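Flistel Hand-Held Gripper: Set-Up and Care Guide

Section 6. Finger and Pad Service

This section covers removing, cleaning and refitting the two fingers of the Flistel hand-held gripper, and checking the camera view afterward. Do this service every 1000 grasps, or sooner if the tool has been used around food. The grasp counter is on the status page of the Guvura logging software.

6.1 What you need

Hex key from the tool kit
Soft nylon brush
Lint-free cloth
Mild dish soap and warm water
Spare pad set, if the pads are worn
Paper towel or tray for the screws

6.2 Before you start

1. Stop any recording in Guvura and wait for the status line to read Idle.
2. Release the trigger fully so the jaws are open.
3. Unplug the data cable at the grip end. Pull on the plug, not on the cable.
4. Lay the tool on its side on a clean bench with the camera lens facing away from you.

Caution: Keep your own fingers out of the jaws while the trigger spring is under load. The spring closes the jaws without power.

6.3 Removing the fingers

1. Hold the left finger steady and loosen its mounting screw with the hex key. Turn counterclockwise.
2. Take the screw out and put it on the tray.
3. Slide the finger straight off its carriage. If it sticks, rock it gently from side to side. Do not pry it with a screwdriver.
4. Repeat for the right finger.

Note: The fingers are marked L and R on the back. They are not interchangeable.

6.4 Cleaning the pads

The gripping face carries a grid of small raised dots. Crumbs, sugar and skin oil collect between the dots and make the pad slip on smooth objects.

1. Brush the pad dry, first along the rows and then across them.
2. Wash with warm soapy water and rinse.
3. Blot with the cloth and let the pad air dry for 90 minutes before refitting.
4. Look at the dots under a bright light. Replace the pad if any have torn off or worn flat.

Caution: Do not use acetone or alcohol on the pads. Both harden the surface. Do not wash the tool body.

After work with cut fruit, clean the pads the same day. Dried juice is much harder to get out.

6.5 Refitting

1. Wipe the carriage rails with a dry cloth.
2. Slide each finger on until it meets the stop.
3. Start the screw by hand, then tighten it until snug. Overtightening will crack the finger around the hole.
4. Squeeze the trigger slowly. The pads should meet flat along their full length. If one side touches first, loosen both screws, close the jaws, and tighten again with the jaws closed.
5. Work the trigger ten times and check that neither finger has moved.

6.6 Checking the view

The camera has to see both fingers in every recording. A finger that sits too far back on its carriage will drop out of the picture when the jaws open.

1. Plug in the data cable and open the live view in Guvura.
2. Clean the lens with the cloth if the picture looks hazy.
3. Hold the tool over a plain, light-colored table with the jaws open.
4. Check that one finger comes in from the lower left and the other from the lower right, with clear table between them.
5. Check that both tips are visible, along with the small round hole near the top of each finger.
6. Place a small object on a plate at the far side of the table. It should be visible beyond the tips and not hidden by either one.
7. Save one still and attach it to the service record.

If a tip is missing from the view, go back to 6.5, step 2. If both fingers are visible but sit too high or too low, adjust the camera bracket as described in Section 4.

Note: A soft shadow between the fingers is normal under ceiling lights. Move the tool or the lamp if the shadow is dark enough to hide the object.

Order pad sets under part number 1569. Pads for the older Trorar grip have a different screw spacing and will not fit.

A passing view, with fruit on a dark plate and the jaws open:
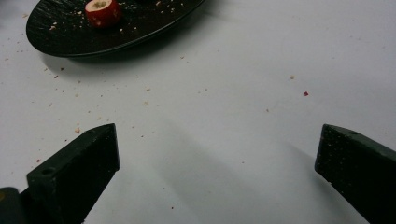 Rania Hijazi: Could you add to 6.5 that the screws should be checked again after the first day? Ours had backed out a little by the next morning, on the left side only, and the pads no longer met flat. I snugged them up with the jaws closed, as in step 4, and they have held since then.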